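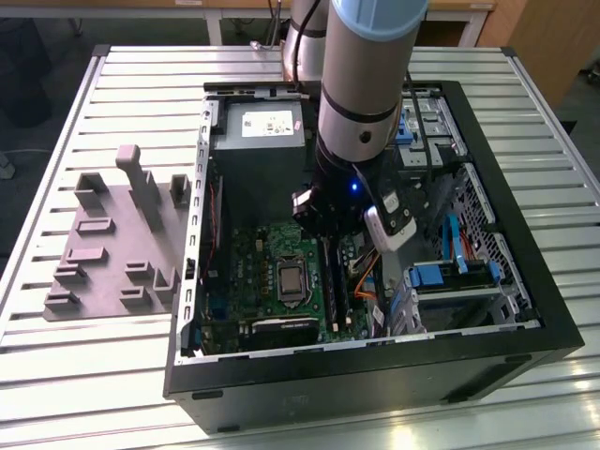 1 min read

Old desktop tower, side panel off, and I'm so happy!! Look at that green board. I could stare at the inside of a PC all evening.

Lay the case on its side before you start, by the way. Every part is easier to reach, and dropped screws stay where you can find them (mostly).

Love the blue drive carriers down in the corner. Drives are my favorite thing to swap, it's a 2 minute job once the cables are out of the way.

Niamh Keane asked what this one's for. Family photos! More than 2,000 of them, all still sitting on my phone. Memory next, then drives. April project is ON.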